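Bustum Street Machine Club, minutes of the June meeting

Trinidad Lagos here with the notes again. I wrote these up from two pages of scribble, so if I got your part number wrong, come yell at me before Sunday and I'll fix it.

We started at 7:10 because the first ten minutes went to standing in the parking lot listening to Oddsson's wagon idle. It has the new mufflers on it and wow, it is so much quieter (I kind of miss the racket, but his neighbors won't). Last month's minutes were approved with one change: the club small-block got a 650 carb, and I wrote 750. Sorry!

Money. We have $428 in the account after paying for the gasket set and the machine shop deposit. Dues are still $20 and I'm still missing them from a few of you. You know who you are, and so do I, I have the list.

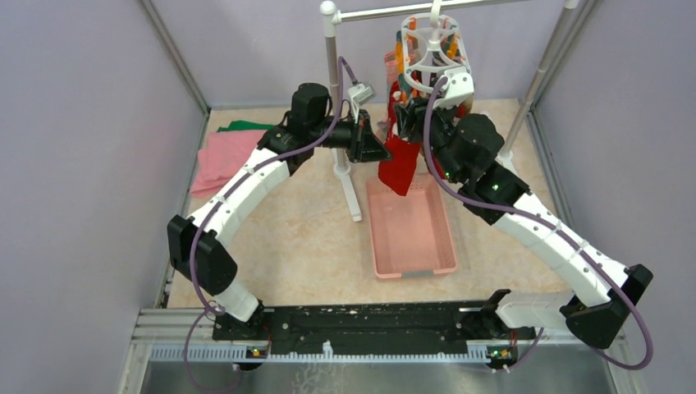

Club truck transmission. This ate most of the evening. The old three-speed automatic slips going into third when it's warm, and we've been arguing since winter over whether to rebuild it or swap in an overdrive. Dradow priced both. The rebuild kit with new clutches, bands and a filter comes to $157, and we'd do the labor ourselves over a couple of weekends. The overdrive swap means a used core, a different crossmember, a shortened driveshaft and some kind of throttle cable bracket, and he quit adding it up when the driveshaft quote came in. I was all for the overdrive, I'll admit it, I've driven that truck to the swap meet and it screams on the highway. But we can't pay for it, so fine. Motion to buy the rebuild kit, seconded, passed with two against (me and Misto, and we're being very mature about it).

Misto asked that we pull the torque converter and have it checked while the thing is out. Everybody agreed. He also wants the cooler lines flushed or replaced, and since we have a coil of steel line left over from the brake job, we'll replace them. Bring a flaring tool if you own a good one. The club's flaring tool makes a mess on every third try.

Summer cruise. Same loop as last year, but starting from the feed store lot this time, and we're going the other way around so the long uphill comes early while the engines are cool. It's some 100 miles with the lunch stop. Oddsson is driving the route beforehand to look at the gravel stretch they were supposed to pave. If it's still gravel we cut over at the grain elevator.
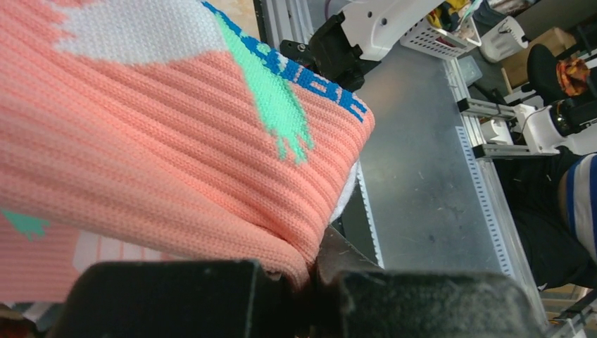 There was a long side discussion on whether newer cars can come along. My opinion is yes, bring whatever you've got, and that's pretty much where we ended up. If it runs and you can keep up with a '62 pickup, come on out.

Parts shelf. Please, please label what you leave. We have three starters on there with no tags and one of them smokes when you bench test it. Anything still unlabeled after the cruise goes to the swap meet table.

Old business: the engine hoist still leaks down. Dradow has the seal kit for the ram and will put it in before the transmission comes out. Stay out from under anything hanging on it until then.

New business: shirts. We got as far as "dark blue" and then it was almost 9:30.

To do:
Dradow, order the rebuild kit and fix the hoist.
Misto, find a shop to check the converter.
Oddsson, drive the cruise route.
Me, collect dues, get shirt prices.

Adjourned at 9:35. Wrench night is Sunday at 1, side door.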